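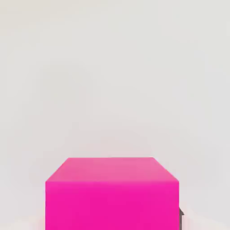
The magenta cube in the Plisora simulator, close up.

Visit report: Paltwood distribution works, Dundus
05/07/2019
Filed by Ita Keane

The group went to Dundus to see how Paltwood has changed its order packing hall over the past eighteen months. Nine members attended. The visit lasted a morning and covered three areas: the simulation office, the packing hall itself and the returns bench. Our hosts were Peadar Coughlan, who manages the site, and Eoin Mac Suibhne, who runs the automation section.

Background

Paltwood packs and ships small hardware for trade customers, mainly hinges, catches, brackets and boxed fixings. The site holds 2557 stock lines. Until January of last year every line was picked and packed by hand. There are now four robot cells on the packing side, each with a single arm and a two-finger gripper, and they handle the boxed goods only. Bagged goods and anything over a metre long still go to the manual benches.

The cells were supplied by Rafferty, who also did the guarding and the floor fixings. The software used to prepare and test new picks is a separate product, Plisora, which Paltwood licenses by the seat. It has three seats.

Simulation office

We started upstairs, in what used to be the wages office. Every new carton size is tried in simulation before it goes near a cell. The operator sets the size and weight, chooses a grip, and runs the pick with small changes to position and angle. A carton is released to the floor when it passes 700 runs without a drop. If it fails, the grip is changed or the carton is marked for manual packing.

The first exercise for anyone learning the system uses a plain cube in place of a carton. The cube in the close-up at the head of this report is bright magenta, with no markings, against a pale and empty background. Mac Suibhne explained that the training cubes carry no print on purpose. Beginners had been lining up on the label of a modelled carton, and labels on the real ones wander by several millimetres. With a blank block the learner has to work from the edges and the top face.

The colour is a house choice. Paltwood's own cartons are brown and grey, and a trainee who sees magenta on the screen knows that the training set is loaded and that nothing can be sent to a live cell. One of our members asked whether this was also locked in software. It is, by a user permission, but the colour was said to have prevented more mistakes than the permission.

Close views of this kind were the part the operators wanted to talk about. Viewed nearly square-on, a block shows its front and top and hides its sides, so depth has to be judged from the slope of the top face. Cathal Nic Aodha moved to the simulation office after eleven years on the packing benches. Nic Aodha told us that this was the hardest thing to learn, and that the first fortnight was mostly spent switching between views and getting the distance wrong. On the bench you put your hand out and the box is there. Paltwood now gives two full days to it in the course, up from half a day.

The simulator does not model crushed corners, damp board or loose flaps. All three turn up on the floor. The office keeps a handwritten book of such cases and goes through it with the packing shift once a week. We were shown several pages. The entries are short, and a good many are signed by people who have never used the software.

Packing hall

The hall is quieter than most of us expected. Conveyors run at a modest speed and the arms stop when the guard doors are opened. Each cell has a stack light and a small screen giving the order number and the last fault.

Staffing is the matter members most wanted to hear about. Before the change there were 84 people on the packing side over two shifts. There are still 84 on the site payroll under that heading, but the work is divided differently. Of these, 37 remain on the manual benches. The others cover cell tending, replenishment, returns and the simulation office. Coughlan said there had been no compulsory redundancies. Six people left in the first year and were replaced, not all at the same grade, and the grading is still under discussion with the union.

Enda Mac an tSaoi, the shop steward on the early shift, joined us for this part and was given time to speak without interruption. The main points were as follows.

Lifting is much reduced, and complaints of sore shoulders have fallen with it.

Cell tenders walk further than bench packers did. The first layout put the fault reset on the far side of the guarding. It has since been moved on two of the four cells.

Work on a cell can be lonely. Bench packers face one another and talk. A tender looks after two machines and may speak to no one between breaks. Rotation was brought in last winter, with no one tending for more than half a shift.

Bonus pay was tied to individual packing rates, which have no meaning for a tender. A flat allowance is paid at present — both sides described it as temporary.

Returns bench

Returns are handled entirely by hand and there is no plan to alter that. Goods come back in any sort of wrapping, and sorting them calls for judgement about what can be resold. Several former packers have moved here by choice. The bench has new lighting and adjustable tables, paid for out of the same budget as the cells.

Questions

Asked what he would do differently, Mac Suibhne said he would have trained packers on the simulator before the cells arrived. In the event the first carton settings were made by the supplier's engineers, and many had to be redone once people who knew the cartons looked at them. A fifth cell has been priced but not ordered. Coughlan would not give a figure for payback.

A member asked about maintenance. Gripper finger pads are changed by the tenders, and everything else is under contract to Rafferty. Call-out times have been acceptable on the early shift and poor on the late one.

Practical notes for later parties: safety shoes are required in the hall and the site can lend only a few pairs. Parking is at the rear, past the weighbridge. The simulation office holds six people at most, so a larger group will need to split. Members wanting a copy of the training outline should write to me before the next meeting.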